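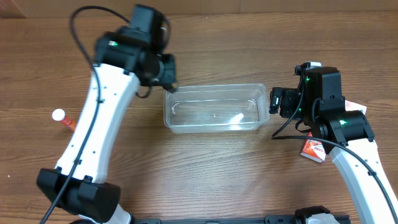 Clear tray on the brown table, empty, long side left to right.

Notebook, October, bench 2
Entry by Shamim Sethi. Readers: Naheed, Berkay, Ifor.

Subject: choosing the tray for the small-parts sorting station, and fixing where it sits on the table.

Start 9:40. Carried over from last entry: the opaque Plestano bin is out. Its walls are too high for short-handled tools and the contents can't be checked from a standing position. Ifor wanted to keep it for bulk washers. Fine, but on the shelf.

Candidate is the long shallow clear one. Rounded corners, raised rim along the back. Wiped inside and out with a damp cloth, dried with paper, left empty for all of the placement notes below.

Glare. With the overhead lights on there is a white patch on the right part of the floor that runs up onto the lower wall. The rest of the floor reads clean, with the wood grain showing straight through. Small bright parts laid in that patch will be hard to pick out. Things tried, in order:
– tray turned end for end: patch stays on the right, so it belongs to the light and the table position
– tray moved toward the back: patch shorter, still there
– right-hand lamp off: patch mostly gone, but the whole right end of the table is then too dim to read part labels
– sheet of tracing paper taped across the lamp: best of the four, edges of the patch go soft
Leaving the tracing paper off until Berkay has looked at the lamp. He thinks Londton sells a proper diffuser for it and does not want tape near the housing.

Grain. The table top is busy, fine dark streaks and wavy lines running mostly side to side. Through a clear floor this competes with anything thin and dark. Black O-rings dropped in at 10:15 were slow to find by eye. Brass spacers no trouble. A white liner cut to the floor would fix it but then we lose the view from underneath, which Arūnas uses when he checks for cracked bases. Gray liner card from Bermúdez might be the compromise. Ask Naheed whether there is any left from the drawer job.

Load check. Tray filled with M4 spacers to 900 g on the kitchen scale. Lifted by the two ends: floor bows visibly, no creak. Lifted by one end: do not. Reduced to 805 g, same bow as far as I can tell. Setting the working limit well under both, at a single layer of parts whatever they weigh. Easier to remember than a number and easier to check.

Sliding. Empty, it moves on the table if brushed with a sleeve. Loaded to a single layer it stays put. Four clear silicone dots under the corners stop the empty case too. They raise the tray slightly and it rocks if one dot is off the corner radius, so place them on the flat, 10 mm in from the start of the curve.

Position. Long side parallel to the front edge, slightly back of center. Closer to the front the rim catches forearms. Marked the front corners in pencil, then left a 50 mm clear strip ahead of the marks for the parts list. Pencil does not show well on this grain. Will go over it with low-tack tape once Berkay agrees the spot.

Table itself. Found two dots of something pale earlier in the week, which came up with a fingernail. Probably filler from the shelf repair. Please brush the top down before setting a clear tray on it – grit under the floor looks exactly like a part inside it, and I spent several minutes trying to pick up a crumb through the plastic.

Cleaning. Water and a drop of dish soap only. The Fomton spray left a haze on the offcut I tested, visible at a low angle after drying. Spray bottle moved to the sink cupboard.

Open:
– lamp diffuser (Berkay)
– gray card, or a substitute (Naheed)
– second tray of the same type, so that one can be washed while the other is in use. Ifor to check the order code, the label came off ours
– decide if the O-rings get their own container

Stopped 11:50. Spacers back in their box, tray rinsed and left upside down on the rack.

Added later, IL: order code found on the packing slip. Two left at the supplier, asked them to hold both.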